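Household and Shop-Floor Chores Program
Progress report to the Clarunska Fund, second reporting period
Sat 12 December

1. Purpose of this report

The Clarunska Fund asked Ivelari to establish whether machines now available for purchase can carry out ordinary chores in homes and small shops, without a specialist standing by. The present report covers the dish-handling work, which has taken up most of the period. Shelf stocking and the folding of towels are covered only briefly, as both are at an early stage.

2. Work completed

The dish-handling work is divided into picking up, moving and setting down. The items are plates and bowls of the kind sold for everyday use, in several colors and shapes. The machine is given no special dishes and no marks to help it find them.

In the period under review the team carried out 2,911 attempts at a single move. An attempt counts as complete only when the item has been set down where it was meant to go and released. Attempts in which a person had to step in are recorded as incomplete, even where the help given was slight.

Picking up a plate by its rim is the part of the task on which most progress has been made. The rim offers a narrow edge on which two fingers can close, and the grip is usually firm once it is made.

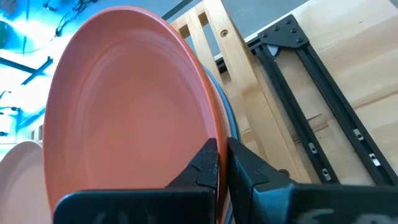

Difficulties remain where plates stand close together. The fingers need a gap on both sides of the rim, and a second plate directly behind the first reduces that gap. In October the team changed the angle of approach for this reason. Fewer attempts have since been stopped at the gripping stage, although the change has made each move slower.

Speed is the main concern for the shop-floor part of the program. A household may accept a machine that clears a table slowly while the family does something else. A café cannot do so at midday. The team's view is that present speeds would suit overnight work in a shop – putting away, sorting, resetting tables – and would not suit service hours.

3. Trial at Segura

A first visit was made to the Segura kitchen store to observe how staff handle returned and displayed goods. The store provided a list of 122 routine tasks performed in a normal week. On a first reading, the team considers 5 of these to be within reach of the present equipment. All five involve moving rigid items over a short distance. Tasks that involve wrapping, labels or soft packaging have been set aside for the time being.

4. Setting down

Release has proved harder than pick-up. A flat item held at its edge has to be brought level before it is let go, and small errors in height result in a drop or in pressure on the table. Bowls present a separate difficulty, as their curved sides give the fingers less to hold. The team has asked Trukier, which supplies the control software, for finer adjustment of closing force.

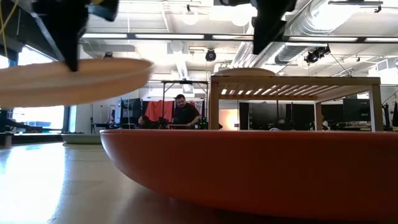
Segura's reply to the draft of this section was that a slow machine would be acceptable to the store and a careless one would not, and that one chipped plate in 500 would already be more than its staff are allowed. The store also asked that any future trial use goods from its own shelves, including heavier stoneware. The team accepts both points. Breakage will be reported separately from incomplete attempts from the next period onward.

5. Assessment to date

The question put by the Fund cannot yet be answered with a general yes. Single moves with rigid dishes can be done under steady conditions. A full chore, such as clearing a table from start to finish, still requires a person to watch and at times to correct the machine. The team does not expect this to change before the end of the current grant.

6. Next period

Work will continue on release and on closely spaced plates. The five Segura tasks will be tried first at Ivelari and then, subject to the store's agreement, on its premises outside opening hours. Spending is within the approved budget, and no change to the grant terms is requested. The Fund is asked to confirm whether towel folding should remain in the program or be moved to a later phase.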